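Monday, 6:40 a.m.

Slept badly. Made the list before coffee: clear the white table, sort the rods, write to Flerkeo about the short shipment. They billed 300 screws and the box held 57. Second time with them. Amaral is dearer but packs to the number on the invoice, and I may go back.

Cleared the table first. Cups to the sink, offcuts to the bin, paperwork to the shelf under the window. 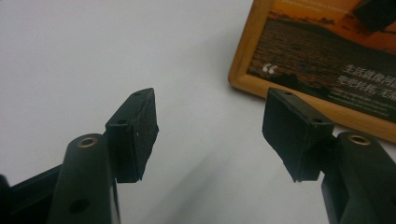 The tabletop needs to stay clear for the rest of August. I can't judge straightness on a surface with things scattered over it, and I lose small parts. Plain white is the right choice for this work; a dark chip or a hair is obvious on it. Lint is another matter. The left black pad had picked up a few white specks, and its fuzzy covering was fraying at a lower corner. Added a lint roller to the shopping list.

Lunch at 1. Yao-tsung Yang called from Drurnport about the curtain rail for the upstairs room. He wants it at 2000 mm. I have it down as 923 mm for each half with a joiner, and that doesn't reach. Told him I would measure the opening again before cutting anything.
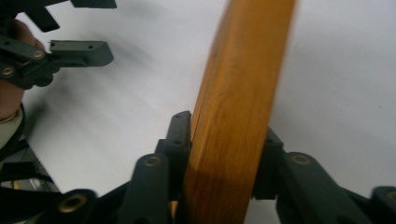 Finish is the open question on the rods. Kokach sells a clear lacquer and a tinted one, and Yao-tsung can't tell them apart over the phone. I prefer the warm orange-amber, with the grain still showing as faint darker streaks along the length. It has a smooth surface and takes a highlight down one side, so any dent would show up quickly. The upstairs room gets little sun and the color should hold.

Still to do: measure the opening, reply to Flerkeo, find the fine sandpaper. Rings for the rail can wait until the length is settled.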